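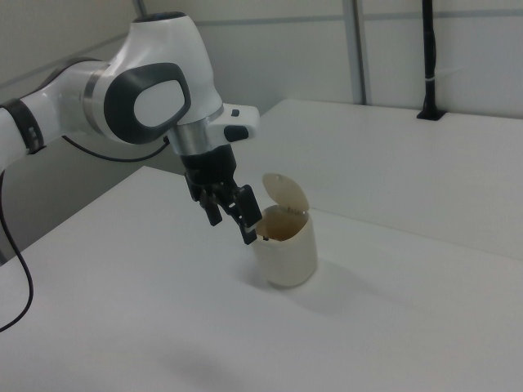 Valtari gripper at the little lidded container, one finger over the rim

Valtari two-finger gripper – tried on our white arm

I've had this one on the bench since November and I'm a fan! The fingers are slim enough that one can dip into a small open container while the other stays outside (my old Mudgway was way too chunky for that). I ran 152 picks with it and dropped 14, mostly my own sloppy teaching. Swapping it on took roughly 38 minutes, cable included. Pads wear a bit fast, so order spares – Lama Farah at Tritemside keeps them in stock.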